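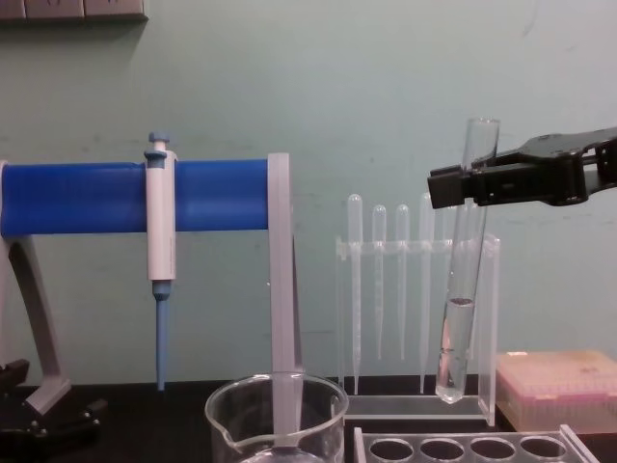

Bench diary, teaching laboratory, Jollimholm
Wednesday, March 11, 2020

The laboratory was opened at eight and the weekly bench check was carried out before the first class. Present: E. Jardine (keeper of this diary) and Sulastri Sutanto, who is with us from Omden until July.

The micropipette was taken down, wiped over with 70 per cent ethanol and hung back on the blue bar of its stand. It is to stay there between classes. On Monday it was found lying on its side by the sink, and students have again been reminded that a pipette is not to be laid flat, least of all with liquid in the tip. Calibration remains in date. The certificate has been moved from the drawer to the green folder, where it ought to have been in the first place.

The plastic transfer pipettes stand in the clear rack with their bulbs upward. There are four out, and four are enough for the bench at present. They are for rough transfers only and should not be used where the method asks for a measured volume. Miss Sutanto asked whether they may be rinsed and used again. For water and buffer, yes, within the same session. For stain, no.

The glass beaker has been kept at the foot of the pipette stand. I would prefer it further along the worktop, but the technicians in Room 2 like it within reach and I have let the matter rest.

The wall behind the bench was washed down as far as the sockets. Some of the marks did not shift. Repainting was requested last year and the request has been sent again, with a note that the same pale green would be acceptable.

The Majimbun samples arrived at half past ten, 39 tubes in all, against a delivery note from Vetis for the same number. The lids of 2 were cracked. Both were set aside, labelled and entered in the faults book, and Vetis was informed by telephone. The remainder went into the cold room, second shelf. Miss Sutanto drew up the list and I checked it against the labels.

The afternoon class worked on drawing up and dispensing. Progress was fair. Several students still press past the first stop of the plunger when filling, and the exercise will be repeated next week with coloured water - a slower method, but the error is then plain to see.

Black worktop wiped down at ten to five. Gloves, size medium, to be ordered. Laboratory locked at five.

E. Jardine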